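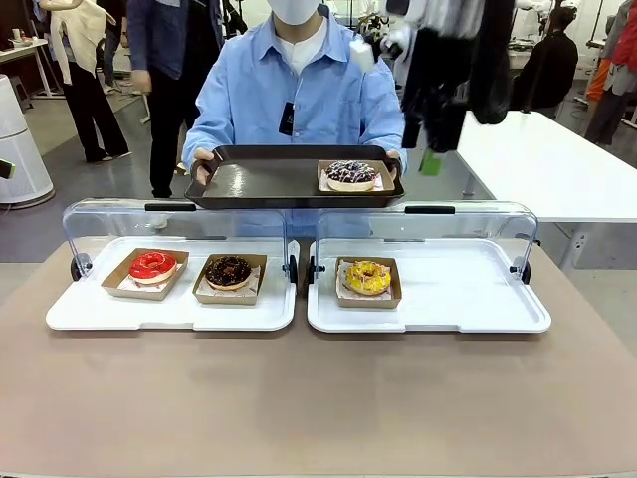
Chapter 9
Holding, Display and Service of Ready-to-Eat Foods

9.1 Introduction

The preceding chapters followed food from receipt through preparation and cooking. The period between the end of preparation and the moment of sale is treated separately, as the hazards differ in kind. No further heating step is available to correct an error. Contamination introduced at this stage reaches the customer unaltered, and quality losses such as staling, moisture migration and the breakdown of glazes proceed at a rate set largely by the holding environment.

Ready-to-eat foods are grouped in this chapter by water activity and filling type. Plain yeast-raised and cake products are generally stable at ambient temperature and are limited by texture. Products filled with custard, dairy cream or meat support microbial growth and must be held under temperature control. Glazed and iced goods occupy an intermediate position - the coating is usually stable, but it colours unevenly and weeps when humidity is high.

9.2 Scope and learning outcomes

After completing the chapter, the student should be able to:

classify a product as potentially hazardous or stable at ambient temperature;
calculate a holding period from recorded time and temperature data;
specify a cover, tray and utensil arrangement for a given counter;
prepare a display log suitable for audit.

Refrigerated transport is covered in Chapter 20.

9.3 The Prokano case

Worked problems draw on a single data set from Prokano, a bakery kiosk operator with outlets at Dalum and Rirnis. The set comprises 222 display log entries for June, recorded by counter staff at the start and end of each holding period. Entries from Dalum use the centralised log sheet; those from Rirnis use an earlier version with no column for discards, and must be adjusted before the two are compared. The method of adjustment is given in Section 9.6.

9.4 Terms used

Holding period: the interval between removal from preparation and sale or discard.
Display unit: any tray, cabinet or shelf from which food is served.
Discard: product withdrawn from sale for any reason, including damage.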